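Craft nook opens at Prurero Street reading room

The smallest room at the Prurero Street reading room has a new job. After most of a year as the place where broken chairs and boxes of old magazines went to wait for somebody to decide about them, it opened to families in May as a craft nook, and if the first afternoon is anything to go by, the chairs and the magazines will be needing a permanent home elsewhere!

By half past three there was a line down the hallway, with strollers parked two deep beside the coat hooks and a good many older brothers and sisters who had been told they were only dropping somebody off and then stayed until closing. The staff had put out enough juice for a modest crowd and ended up sending to the corner store twice.

The nook is the work of Kadir Gökçe, who has run the children's shelves at Prurero Street for a long while and has been asking for a place to make things for nearly as long. His argument, which he will happily give you over the front desk if you have a few minutes (bring more than a few), is that children who have just finished a book they love want to do something about it right away. They want to draw the people in it, or build the house, or write the next chapter themselves, and by the time they have gotten home and had supper and found a pencil that works, the feeling has often gone.

"I used to hand them the backs of old catalog cards at the desk," he said, straightening a pile of paper that three small girls had just finished unstraightening. "They would lean on the windowsill and draw. It was lovely, but the windowsill is about as wide as my hand."

The reading room set aside 800 dollars for the project, and most of that went on shelving for the hallway closet and on repairs to the floor, which had a soft spot near the door that everyone had learned to step over. Fukska, the picture framer across the street, gave a box of mat board offcuts in every color you could want, and Zoneck, the print shop, has promised paper ends for as long as children keep turning up to use them. Anyone who has watched a five-year-old go through a stack of paper will understand what a generous promise that is.

What people noticed first, though, was the color. The wall print is a great swirl of coral and salmon and pink, running into lavender and periwinkle blue, with little patches of yellow here and there, and it wraps right around the back and both sides of the white worktable. There had been some debate about it beforehand. One school of thought held that a space for concentrating ought to be plain. Gökçe listened politely and then asked the after-school readers, who did not see any need for a debate at all. 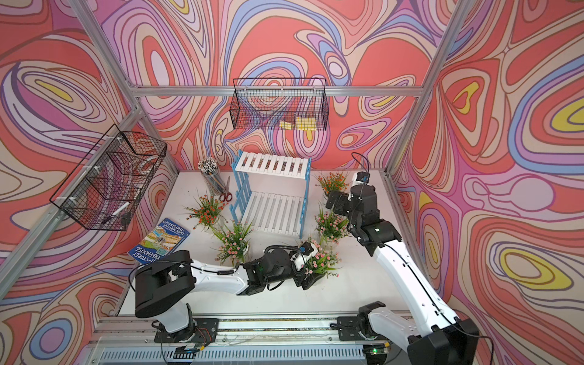
Supplies are kept where you can see them, a point he feels strongly about. Pencils and pens are crammed into a clear cup on the tabletop, the scissors with the red handles lie close by, and black wire-mesh baskets on the walls take the sponges, a marker and the tape. He says a child who has to ask a grown-up for every little thing will ask twice and then give up, and that a basket you can see through saves a great deal of rummaging.

There is a book on the table as well, one of the "Treehouse" series by Andy Griffiths and Terry Denton, which will come as no surprise to anybody with a child of a certain age. The series has been among the most borrowed at Prurero Street for several seasons running, and the copies are taped and re-taped until there is more tape than spine. Gökçe likes to start a session with one because the stories are about a house that keeps getting bigger, and children seem to find it easy to walk in and add a floor of their own.

The little white slatted shelf, with its light blue picket-fence sides, is meant to give the young builders somewhere to begin. It has two tiers, and together with the artificial flowers it makes a sort of garden that can be rearranged as often as anyone likes. On opening day the question put to the children was who might live there, and the answers were taken down on a long roll of Zoneck's paper in the hallway. There was a family of retired pirates. There was a dentist for bees. A very serious boy in a raincoat explained that it was a flower shop where the flowers were the customers, and he went on to give the opening hours.

His grandmother, who had come in for a large-print mystery and still had her own coat on an hour later, said she had not heard him talk so much to strangers since he started school. She has signed him up for the next four sessions and means to stay for them herself, "if they'll let an old lady have a go with the glue."

They will. Grown-ups are welcome and in fact encouraged, and children under six need to have one with them. There is no charge and no need to book, although the room is small, and when it is full the staff will give out a slip with a time on it so that families can go and look at the shelves and come back without losing their turn. Several families did exactly that on the first afternoon and went home with a bag of books each, so the circulation desk is not complaining either.

Sessions begin at half past three on school days and run for an hour and a half, with a short tidy-up at the end that everybody takes part in. Pencils go back in the cup and lids go back on markers. Gökçe is gentle about most things but firm about lids. He keeps a jar on his desk for the markers that have dried out, and last winter it filled up faster than he cares to remember.

Regular visitors will know that the reading room has been through a good deal of change lately. The front steps were redone, the heating was replaced after a very chilly February, and the newspaper table moved to the sunny side, where its faithful morning crowd has by now more or less forgiven the move. The children's collection has grown too, and stands at around 2,000 books, counting the board books, which are harder to keep track of than you might imagine. The craft nook is the first piece of all this that has been made with the youngest borrowers in mind, and it was nice to see them take possession of it so completely.

Finished work can go home or stay. Anything left behind with a name on it will be pinned up along the hallway, and the best of the long roll of stories is to be typed up and stapled into a booklet for borrowing, with a proper spine label and a due-date slip like every other book in the building. Gökçe says he has already had two requests to reserve it, both from its authors.

Later on there are plans for an evening session for older children who find the afternoon ones a little young, and for a bookbinding morning led by Rugemalira, the bindery that looks after the reading room's atlases. Dates for those will go up on the board by the front door as soon as they are settled. In the meantime, donations of yarn, buttons, clean cardboard tubes and colored paper are gratefully received at the desk during opening hours. Please don't bring glitter. The floor has only just been repaired, and Gökçe would like to be able to see it.

The Prurero Street reading room is at 410 Prurero Street, with the craft nook at the end of the hallway, past the coat hooks and on the left. The side entrance is the easier one with a stroller, and the bell there now works.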